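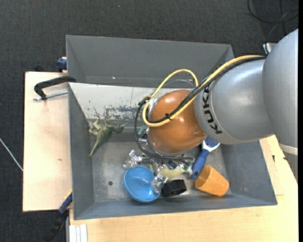

Week 2: Picking, packing and why your parcel is late

Right, last week I rambled about where to put a warehouse, so today we go inside one. My favourite bit! Most of the working day in an ordinary warehouse goes on walking, and the walking is mostly decided by where somebody put the stock years ago.

Take the Hurkudville depot, which you'll meet again in the coursework. It held 844 product lines, stored in alphabetical order (I know, I know). A picker filling one typical order visited 17 shelves, often going past the same end of the same aisle three or four times.

Two words to learn: slotting, meaning which item lives where, and batching, meaning picking several orders on one trip. Slotting first, please. Batching a badly laid out store just gives you a longer muddle.

Before the seminar, read Emiko Hosoda's chapter on the Lakine move and sketch your own layout for the December rush. Pencil is fine, and so is messy. Bring it by 25th February and we'll pull them all apart together, mine included.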